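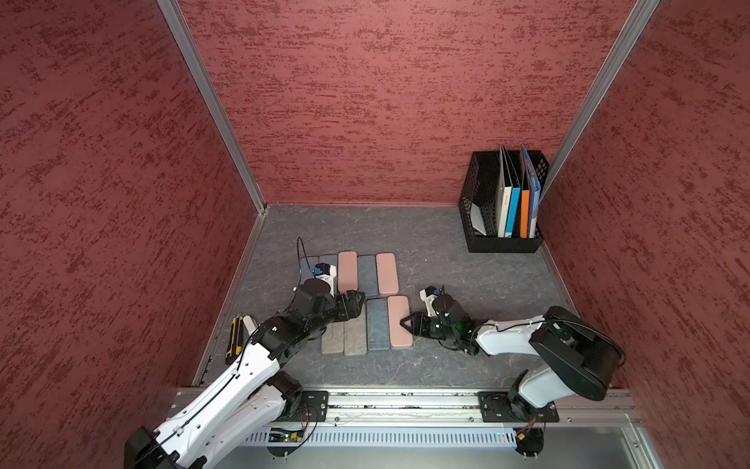
Lulum
Bonjour à tous ! Je me lance dans l'enduit à la chaux pour mon entrée et je suis ravie, mais je bloque sur la couleur. J'ai 2 kilos d'ocre rouge et mes essais sèchent tous en rose pâle. Faut-il forcer la dose ? Et peut-on teinter la dernière couche seulement ?
4/3/18

Manurung
Quel beau projet, la chaux c'est magique ! Oui, elle éclaircit énormément en séchant, donc attends 3 jours avant de juger un essai. Pèse tes pigments, délaye-les la veille dans un peu d'eau, et prépare toute la quantité d'un coup.

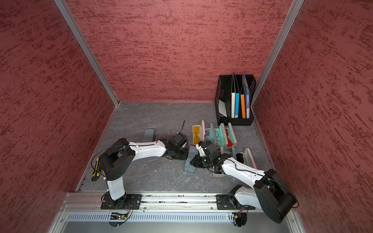 Pour la dernière couche seule, aucun problème, je l'ai fait dans mon couloir en août et j'adore toujours autant ! Humidifie bien le mur avant.

Zendura
moi j'ai acheté du tout prêt, 69 euros le seau, très content 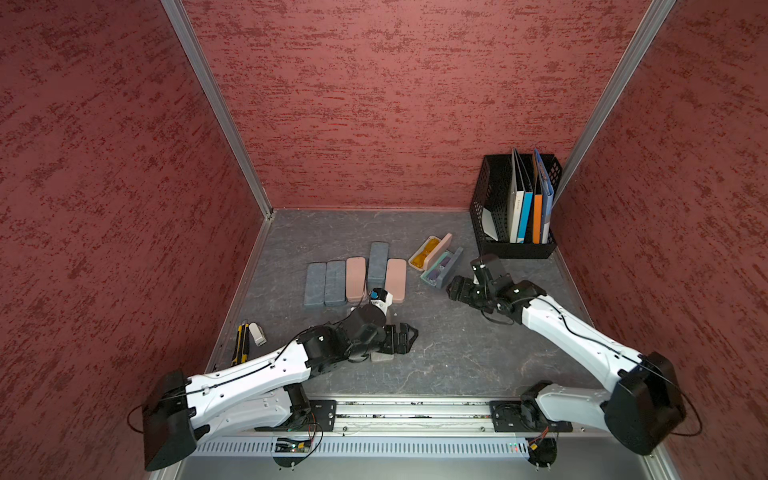
Pour la finition, je te conseille la brosse (large, souple, presque sèche). Tu passes quand l'enduit commence à tirer, sans revenir dessus. Un rouge poussiéreux comme sur ces parois, avec des traînées plus foncées à l'horizontale, c'est superbe dans une entrée ! Essaie avec un jus un peu plus chargé en pigment, sur une chute de plaque d'abord. Et protège ton sol, l'ocre ça tache vraiment.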